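Pomholm Interior Acoustics Survey: Data Card
Release 4, November

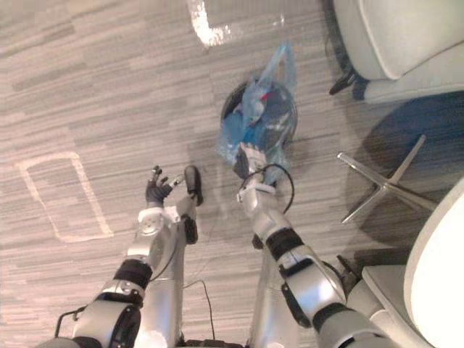

Streaked low-pile carpet and a small waste bin.

Summary

The Pomholm Interior Acoustics Survey is a set of sound decay measurements taken in furnished rooms in ordinary use. It was prepared by the Naqvi Building Research Group to support work on speech clarity in offices, study rooms and small meeting spaces. The release covers 553 rooms in 40 buildings. Each room was measured with its usual furniture in place and with doors and windows closed.

Contents

rooms.csv – one row per room, with floor area, ceiling height, floor covering, wall finish and furniture class
decay.csv – decay times by frequency band, one row per room and source position
background.csv – background noise levels, recorded before the test signal was played
notes.txt – remarks by the field staff, lightly edited for spelling
CHANGES – differences from earlier releases

All files are UTF-8 text. Decay times are given in seconds and distances in meters. Empty cells mean that a value was not recorded; they should not be read as zero.

Measurement method

A loudspeaker was placed at two positions in each room, and a swept tone was played three times at each position. The microphone stood at seated ear height. Field staff left the room during playback. Decay times were calculated from the averaged response with the Cema analysis package, using the default settings except for the upper band limit, which was set to 4000 Hz.

Rooms measured between 7 and 9 in the morning carry the flag "early" in rooms.csv. Ventilation was often running at reduced power at those hours, and background levels for flagged rooms should be compared with the rest only with care.

Floor coverings

The floor_type field takes one of five values: carpet_low, carpet_high, hard, mixed or unknown. Loose rugs are coded as mixed if they cover more than a quarter of the floor. Underlay could not be inspected in most buildings and is not coded. In 119 rooms the covering was replaced between the first visit and the second; both visits are kept, and the visit column tells them apart.

Known limitations

Buildings were included by agreement with their owners and do not form a random sample. Rooms with sloping ceilings are few. Values in the lowest frequency band are unreliable in very small rooms and are marked with a quality code of 3. An error in the ceiling heights for the Lurketti annex was corrected in this release – users of Release 3 should replace rooms.csv in full.

Privacy

No speech was recorded. Room numbers have been replaced with arbitrary codes, and street addresses are withheld.

Terms of use

The data may be used and shared for research and teaching, provided that the source and release number are stated. Commercial use requires written permission.

Maintenance

The dataset is maintained by Mutua Kirui. Reports of errors should give the file name, the room code and the release number. Corrections are gathered and issued with the next numbered release.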